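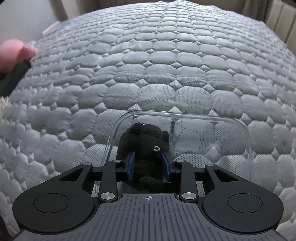

Household robot claims deserve the same treatment as stain remover claims: read the small print, then try it at home. The Jevberg soft-goods study has been passed around as proof that a machine can now tidy a bedroom. The method is sound enough. People work a hand-held gripper through ordinary chores, and a robot arm learns from those recordings, 3796 of them in this case. But look at what a grip has to cope with on a bed. A black plush toy squeezes inward between two blue pads, with a clear glass container right up against it and quilting underneath. Plush forgives a clumsy pinch. Glass doesn't, and the paper's headline score lumps the two together.

Before you pay for a Plumico or anything else trained this way, a few tips.

Find the number of homes. Jevberg used 8, and all the test runs took place in 2 of those. Your bedroom wasn't one of them.

Ask what counted as a success. In the July version, a toy dropped beside the bin still passed. I counted 131 of those in the appendix table.

Check for see-through things. Clear containers get one line in the Okonkwo follow-up, and no score.

Try your own bedding. Puffy quilted covers give under a push — a bare tabletop demo says little about them.

Keep the open bin by the bed in the meantime. Soft toys go in by the armful, and glass gets carried to the dresser first, by hand.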